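Forkutbridge budget

The Forkutbridge budget is a method of planning the purchase of a small robot workcell, named for the workshop where it was first written down. It is credited to Casimiro Tejada, a purchasing clerk who had been asked to price "a robot" and came back with a list. 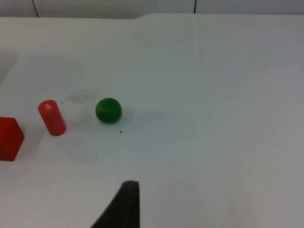 Tejada's rule is that the arm is the cheap part. Fingers, mounts, cables and a decent table go on separate lines, and a first trial should be planned with goods that cost next to nothing. A red cube, a red cylinder and a green ball on a white tabletop are typical of the approach, and none of them needs a purchase order. The method allows $75 for trial objects, a sum that Zirkik, an early adopter, managed to exceed.

The second line, containers, was added in June after a dispute with the supplier Lorente over who pays for bins.

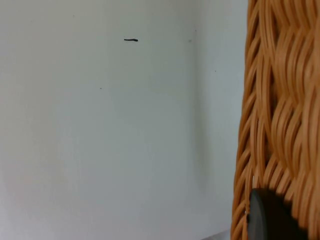

How much should be set aside for spare gripper fingers?
The method calls for 2 full sets per arm, or $500, whichever hurts more.

Critics at Fadholm, a rival integrator, hold that the budget leaves out training time and the meetings held to discuss training time. Tejada's reply was to add a line for meetings. The revised sheet, dated 2020-12-03, is the one still in use, coffee allowance included.
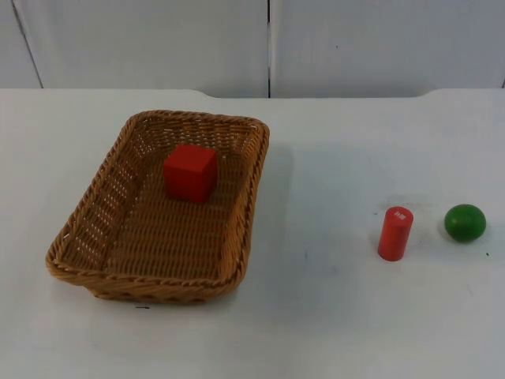

Sorting trial with a woven basket; cube inside, cylinder and ball on the table.

See also: Total cost of ownership; Pilot project; Scope creep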